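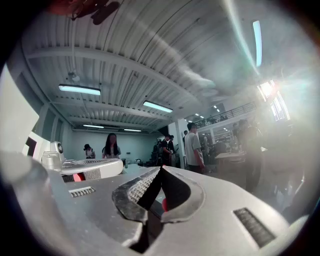 The main floor at Skerer's Pestgate workshop, with a gripper in the foreground.

FOR RELEASE: Thursday, September 25, 2025

Skerer Hands the Dishes to the Robots, Slowly

PESTGATE — Skerer, which runs kitchens and cleaning crews for office buildings, said today that it will put its first two cleaning robots to work at its Otenel site, and that the people who taught them will be the same people who have been wiping those counters for years. The robots, sold under the name Gbeho, will handle sinks, cups and countertops on the late shift.

The training has been going on since May. Staff members take turns leaving the late shift for the Pestgate workshop, where they do their usual chores holding a gripper in each hand. The grippers record how the job is done. The staff record how they feel about the grippers, in a notebook by the door that management has promised to read.

"I have been washing cups since I could reach a sink," said Songül Sezer, a shift lead at Otenel. "On my first morning with those things I needed most of an hour for a job I can do while arguing on the phone. My respect for lobsters has gone up." 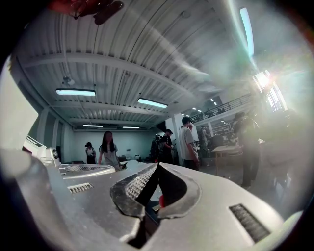 Skerer expects to collect 2,000 recorded chores before the Gbeho units start work. Staff are paid their full late-shift rate for workshop days, plus travel, and they get home in time for supper, a benefit that turned out to be more popular than the robots.

The 33 people on the Otenel crew will all keep their jobs under a written agreement that runs for five years. What changes is the work. Late shifts will be shorter, with the missing hours moved to the daytime at the same pay. Each robot will have a minder from the crew, who can stop it at any time and does not have to fill out a form to explain why. The form existed in an earlier draft.

"We asked people which jobs they would happily give away," said Wayne Melnyk, operations manager at Skerer. "I had assumed the answer would be mopping. It was other people's mugs, by a mile — and the second choice was meetings with me."

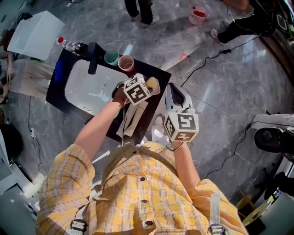 Wiping a sink sounds like a small thing until someone has to write down how it is done. How hard to press, when to rinse, what to do about a cup left where no cup should be: crew members found that they disagreed on most of it, some of them strongly. Skerer has kept the different methods in the training material and will leave it to the minders to say which results are good enough.

Hilkka Vuorinen, who represents the crew in talks with the company, said members voted for the plan after the pay terms were put in writing. "The first version had the word 'journey' in it," she said. "We sent it back."

The robots will start with one kitchen and will not work alone in the building. Glassware, knives and the office refrigerator remain with humans for now. The crew has asked for the refrigerator to be reconsidered.

About Skerer
Skerer provides kitchen and cleaning services to office buildings from its base in Pestgate.

Press contact
Nest Humphreys, Skerer press office, Pestgate. Reporters who would like to try the grippers are welcome to ask for a workshop visit. Short sleeves are advised.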